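Search this site Enter keywords

Strength and Conditioning, Handout 3: Planning the Training Load
Lecturer: Melaniia Tkachenko
7/3/24

Last time we finished with warm-up. Today we speak about load, and how to increase it when the client is a beginner.

Load is the total work in a session. The simple way to calculate it is sets x repetitions x weight. If a client makes 10 repetitions with 50 kg, and repeats this for 8 sets, the load is 4000 kg. Please write the unit always, I take off points when it is missing.

This number does not tell how hard the session felt. Two people can lift the same load and one of them is tired for three days. For this reason we also ask the client for a rating of effort after the session, from 1 to 10. Ask it when the client has rested a little - the last set has too much influence on the answer.

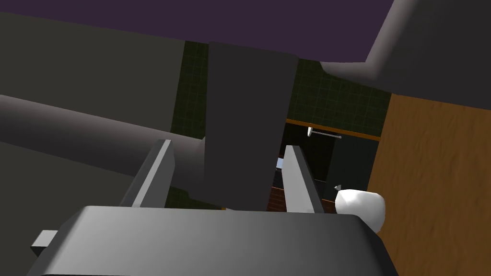 In the Kilcombe plan, which we use in the practical class, the program lasts 16 weeks. The weight goes up only when the client finishes all repetitions with good form in two sessions one after another. Every fourth week is lighter. Students often want to remove this week, but please keep it in your plans.

Grip is a common limit in the deadlift and in rows. Write in your notes if the set ended because of the hands or because of the back.

Homework: make a plan for the Sandoval case, first four weeks only. Citlali Bermúdez and Nhyira Ankrah present theirs next class. Questions about the case go to Rigoberto Alvarado.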